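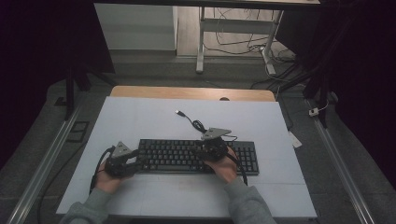

2.2 Planning the station budget

1. Count grippers in pairs. One operator uses 2.
2. Allow 300 for cables and spare finger parts per station. Enter it on the Rumis order sheet, line 22.
3. Order the board and the table together. Check the board width against the table before you sign.
4. Add 6 weeks for delivery to Vukthorpe.

Note: Task objects such as keyboards are not included in the price.

Caution: Do not order rails before the floor plan is approved.

Print | E-mail
Contact Bruvum | © Bruvum | Back to top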